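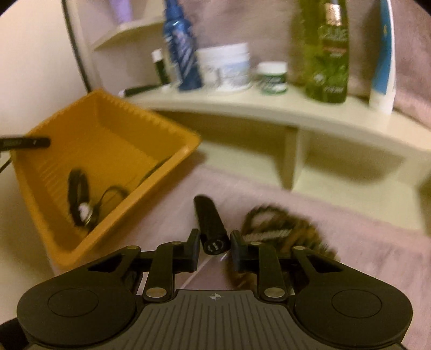

Quick one before I pass out, it's almost 1 a.m. and I have lab in the morning.

Club update. We're at 59 demos. Goal for the January deadline is 300, so yeah. Behind. But 59 is way better than the nine we had when I wrote last time, and most of those nine were junk (me dropping things).

Everybody takes a turn doing pickups at home now, with whatever is lying around. My room is mostly lotion bottles and cables so that's what the model gets to learn from. Small round stuff is the worst. Anything tube shaped wants to roll, or it tips in the fingers and you end up holding it at some dumb angle. Soft surfaces help a bit – a towel or blanket stops the rolling, but then the fingertips drag on the fabric if you come in too low. Ismail says come in slower. Ismail has also done a lot more of these than me so fine.

Things I keep forgeting, writing them down so I stop:
wipe the finger pads
check the pivot pins, they loosen up
close all the way, THEN lift
no talking to roommate mid take

Team name is still not settled. Half the group wants Resusard, the other half wants Dallesum, and I have stopped caring. Form is due before the deadline so somebody has to pick.

Training run from last week finished, 1679 steps and then the loss just sat there. Ismail Abdelaziz thinks it's the data, too many takes from the same angle. Probaly right. So the plan is more rooms, more clutter, sorting things in and out of trays, and less of me doing the same pickup over and over.

Trying to get to 60 before bed. One more. Ok maybe two if the first is bad.

Will post the grasp plots once I figure out why the axis labels are upside down.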